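Term limits and the men who outlast them

Every few years a government somewhere discovers that its constitution was written in a hurry. The clause that says a president may serve two terms, which looked perfectly clear when the president was sworn in, turns out to need interpretation. A commission is appointed. It tours the provinces. It reports that the people, consulted at length, would like the president to stay.

I have been reading about these commissions on and off since February, when a former student sent me a bundle of her own notes on the subject, and I am less impressed than ever by the people who defend them. I am also less impressed than I used to be by the people who think a term limit, on its own, will save anybody. Both camps have the habit of treating a sentence in a document as if it were a wall.

Start with the defenders. Their best argument is the democratic one, and it deserves a hearing. If voters want the same leader a third time, who is a dead drafter to tell them no? Juraj Hrnčiar put this to me over dinner years ago and I had no good reply. Australians have never limited their prime ministers and Canadians haven't either, and neither country has been run by one family for half a century. Fair enough. But parliamentary leaders live with a danger that executive presidents mostly don't. Their own colleagues can get rid of them before lunch. Anyone who has followed Canberra over the past couple of decades will know that this danger is real, and that it doesn't wait for an election.

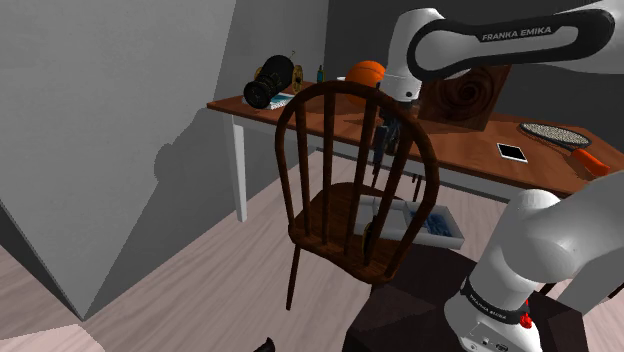 A president who appoints the generals, the electoral officials and the head of the state broadcaster has no such worry. So when his supporters say let the people decide, I want to know which people, counted by whom, after hearing what. A referendum held with one side's posters on every lamp post and the other side's organisers in remand is a kind of ceremony. I don't say that every such vote is rigged. I say the result tells you very little, and that the people who call it tend to know the answer beforehand.

Then there is the stability argument, which I find weaker every time I hear it. The old man holds the country together, we're told. Take him away and the factions will be at each other's throats. Edileuza Lins, who taught comparative government with me for 12 years and rarely let me finish a sentence, used to ask the obvious question: who made the factions? A leader who spends his working life making sure no deputy grows too popular, who sacks a vice-president whenever one starts getting invited to weddings, can hardly be praised for being the only person left standing. He cleared the room himself. His indispensability is his own work, and it shouldn't be entered on the credit side of the ledger.

It also has an end date, whatever the youth league says. Presidents get old. The stability on offer lasts exactly as long as one man's arteries, and after that comes the scramble that everybody was promised they'd be spared, only now with no rules for it and no living memory of a peaceful handover. If you were designing a system to produce a bad succession you would struggle to improve on this one.

I'd go easier on the loyalists themselves. Tin-yau Ng once scolded me for writing about party youth wings as though they were all fools or thugs, and he was right. A 24-year-old with a branch membership card and no job is making a reasonable bet when he shouts loudest for the leader. The patronage is real, the seat on the bus is real, and the opposition has nothing to hand out. What I won't accept is the pretence, usually from people much older and better paid, that this shouting is a groundswell. 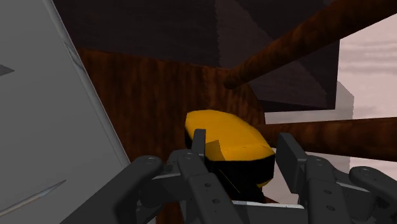

Now for my own side, because we have been lazy. Foreign well-wishers love a term limit. It's easy to explain, it fits in a press release, and when one is adopted there is a signing with good pens. But plenty of leaders have learnt to live with the limit while ignoring its purpose. They step down and become party chairman. They hand over to a son, or to a loyal nobody who keeps the chair warm and gives it back. They rewrite the constitution altogether and announce that the clock has gone back to zero. In each case the observers write a worried paragraph and fly home.

Yi-chun Tam's notes, the ones that started me on this, make the point better than I can. She went looking for what the countries that did manage an orderly departure had in common, and the text of the limit hardly mattered. What did matter was dull: judges who couldn't be sacked, a treasury that paid salaries to opposition members on time, and a ruling party with enough ambitious people in it that they wanted their turn. That last one is my favourite. I have much more faith in a finance minister who is sick of waiting than in any preamble.

There's also the matter of what happens to the one who leaves. We like to say that nobody is above the law, and I believe it, but a president who expects to be in a cell within a month of retiring has every reason not to retire. Some countries have offered immunity, a house and a pension. It sticks in the throat. Kwan-ho Cheung thinks it amounts to paying a ransom, and argues that the next president will simply steal more, knowing the terms. He may be right. I have changed my mind on it twice and could well do so again, though at the moment I lean towards paying.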